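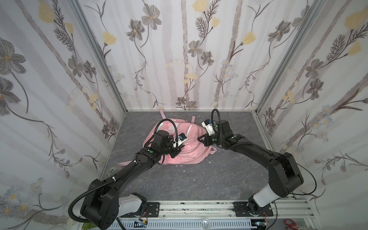 Search this site
Enter keywords Go

Open day at the Sindoment building, Prindorham: wallcoverings and soft bags

The Sindoment building opened its doors to the public in February, as it does most years. Two firms occupy it. Riquelme prints wallcoverings on the ground floor and Rovham sews school bags and light backpacks on the floor above. I went mainly for the printing and stayed longer than planned on the sewing floor. These notes follow the order of the route, which ran from the paper store up to the bag finishing area and back down past the display bays.

Paper store

Entry is by the loading side. Visitors sign in, take a paper badge and leave large coats on a rail. The paper store is the first room and it is kept cooler than the rest of the building. Base paper arrives in parent reels wrapped in brown kraft with the grade written on the core plug. Two grades are in regular use: a smooth non-woven for most patterns, and a heavier one with a slight tooth for the darker grounds. The staff member leading the group passed cut squares of both around. Held up to the light, the non-woven shows an even, cloudy texture with no visible grain direction, and it tears with about equal effort either way. Ordinary pulp paper tears much more easily along the grain.

Reels are allowed to sit in the print hall before use. Loading a reel straight from the store causes the web to wander sideways during the first part of the run, and the stripes drift with it. On a plain ground the drift would be hard to find. On a vertical stripe it shows at the first joint between two lengths.

Print hall

The pattern on press was a striped ground with a floral over it. The stripe goes down first, in a pale lavender gray on white, and dries before anything else is laid on. The flowers follow in gray brown, then the darker petal outlines, then the stems and foliage. Yellow for the buds is the last full color, and a very light blue is used for the small blossoms. We were shown the stages as a set of cut strips clipped to a board, each strip carrying one more color than the one before it.

The stripe is the difficult part. A flower head that lands a little high or low is not noticed by anyone. A stripe that narrows across the width can be picked out from the other side of a room. The firm checks stripe width at the two edges of the web with a printed gauge, a clear plastic sheet with the nominal stripes marked on it. The operator lays it on the paper while the line is slowed. I tried it on a reject length. With the gauge aligned on the left, the last stripe on the right was visibly out, although I would have passed the same length by eye.

Run length on the day was 1556 rolls, all of one batch number. Batch numbers matter to anyone papering a room, and the guide spent some time on this. Two batches of the same pattern can differ slightly in the ground white, and the difference is only seen once both are on the wall and lit from the side. The advice given was to buy all of the rolls at once, write the batch number on the back of a light switch plate, and keep one spare roll unopened.

Trimming is done in line by rotary knives. The offcut edge is drawn away by suction into a baler. The smell in this part of the hall is of warm paper and a little of ammonia. The noise level is moderate, and conversation is possible except near the baler.

Hanging demonstration

In the next room a decorator was hanging short lengths on a movable partition. The method is paste-the-wall. Adhesive is rolled onto the board slightly wider than the length, the dry paper is set to a plumb line and smoothed from the center outward, and the next length is butted to it. No overlap is used.

Most of the questions were about internal corners. With a floral alone, the pattern can be lost in a corner without much harm. With a stripe under the flowers, the corner must be cut so that the stripe is either whole or absent. The decorator's approach was to measure into the corner at top, middle and bottom, cut the length to the largest figure plus a small turn, and then start the adjoining wall from a fresh plumb line. The turned piece is covered by the new length. If the corner is badly out of true, a cover strip or metal angle is neater than trying to trim to it.

Flower scale was also raised. A large motif on the side walls of a narrow space looks bigger than the same motif on the end wall, simply through distance, and a buyer who has judged the pattern from a sample book held at arm's length should expect this. The decorator recommended pinning up a full-width length for a few days before ordering.

Sewing floor

The stairs lead to Rovham's floor. It is one long room with windows along the north side and strip lighting over the benches. Work moves in small bundles. Each bundle holds the cut parts for 18 bags of one size and color, tied with a strip of selvage and carrying a ticket. The ticket stays with the bundle until final inspection and each bench initials it.

The order of assembly is conventional. Pockets and badges are attached to the front panel while it is flat. The zipper is set into the gusset. Straps are made up separately, with webbing tails and foam where specified, and are caught into the back panel seam under a reinforcing patch. Front, gusset and back are then joined inside out, the raw edges bound, and the bag turned through the open zipper.

Piping is added to the front panel on most of the range. It is a narrow bias strip folded over cord and sewn with a single-sided foot so that the stitching sits close to the cord. In a lighter shade than the body it makes the outline of the bag legible. It also makes any wobble in the seam legible, and the operator I watched unpicked a curve at the lower corner and sewed it again for a deviation I could hardly see. The corner radius is the limiting factor. Below a certain radius the cord puckers the panel whatever the skill of the operator, and for this reason the smallest bags have much the same corners as the larger ones.

Pale colors cause more work than dark ones. Benches running light pink are wiped down between bundles, machine oil is checked each morning, and chalk is replaced by a heat-erasing marker. Needle marks from unpicked seams show as a row of darker dots and often do not close up. A bag with such marks on the front panel is downgraded. If they are on the back panel, where the straps and padding hide them, it is passed.

Strap testing

Straps are tested on a sample basis. A finished bag is hung by one strap, loaded with shot in a canvas sleeve, and lifted and dropped over a short distance for 1000 cycles. Failures are sorted by where they occur. Failure of the webbing itself is rare. Slippage in the adjuster is more frequent and is dealt with by changing to a webbing with a rougher face. Failure at the upper seam, where the strap enters the back panel, is treated as a sewing fault and traced through the ticket.

The table beside the rig held several opened-up seams. The good ones had a box stitch through strap, panel, patch and binding. In the poor ones the lower row of stitches had missed the patch, leaving the load on the panel fabric alone. From the outside the two were identical. A practical check for a bag already bought is to turn it inside out and see whether the stitching comes through the reinforcing patch on all sides of the box.

Unstuffed bags

A point of detail from the finishing area concerned stuffing. Bags leave the building with crumpled tissue inside so that the front keeps its curve in transit. Without it a soft backpack laid on its back settles and creases, and the straps go where they like. One ends up under the bag, or stands up from the top, or lies out to the side. The creases in the polyester come out with use. Creases in the foam of the straps may not, if the bag has been stored for months under others. The firm's advice for storage at home is to pack the bag with a towel, close the zipper fully and lay the straps flat.

Display bays

The route ends in the bays on the ground floor, where the two firms show together. The bays use silver aluminum posts at the corners, with papered walls on three sides and an open front. Floors are a flat gray with a faint darker marbling, a reasonable neutral for judging color. A pale pink bag against the gray-brown flowers and yellow buds reads clearly; the same bag against a plain white wall looked washed out to me when I held one up in the corridor.

The aluminum corner posts conceal the cut edges of the paper and avoid the internal corner problem altogether. For exhibition use this is sensible. It would look odd in a bedroom.

Practical notes

Flat shoes are required on both floors and long scarves must be removed in the print hall. There is a lift, but it is shared with goods and there was a wait of several minutes at midday. Seconds from both firms were on sale near the exit: end-of-batch rolls, not always in matching numbers, and downgraded bags with the fault marked by a small sticker. I bought a roll of the stripe without the flowers for lining drawers. The parking area behind the building fills early, and the overflow is a gravel lot on the far side of the road.

Contact | Copyright, all rights reserved | Back to top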